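Why does a computer get warm?

Electricity is the movement of very small particles called electrons. They travel through metal wires and through tiny parts called components. As they move, they bump into the atoms of the material. Each bump passes on a little energy, and that energy becomes heat. The same thing happens in a toaster, where the heat is wanted. In a computer it is waste.

The part that does most of the calculating is called the processor, or CPU. It contains a huge number of switches, each far too small to see. The switches turn on and off very quickly. Every change uses a small amount of electricity, so a processor doing hard work gets hotter than one that is resting.

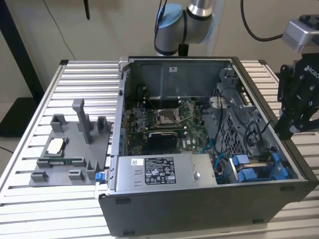

Heat always moves from a warm thing to a cooler thing. Computer designers use this rule. A block of metal with thin fins, called a heat sink, is pressed on to the processor. Metal carries heat well, and the fins give it a large surface touching the air. A fan then pushes the warm air away and cooler air takes its place.

Dust slows this down. It settles between the fins and acts like a blanket. Many computers can measure their own temperature. If it rises too high, they work more slowly or switch off.

Try it: fill two identical cups with warm tap water. Stand a metal spoon in one and a wooden spoon in the other. Wait 3 minutes, then touch both handles. Which one feels warmer? Write down your result.

Words to know
Component: a small part of an electrical device.
Heat sink: a piece of metal that carries heat away.

Plirnow science pages, ages 6 to 11. Last checked October 2019.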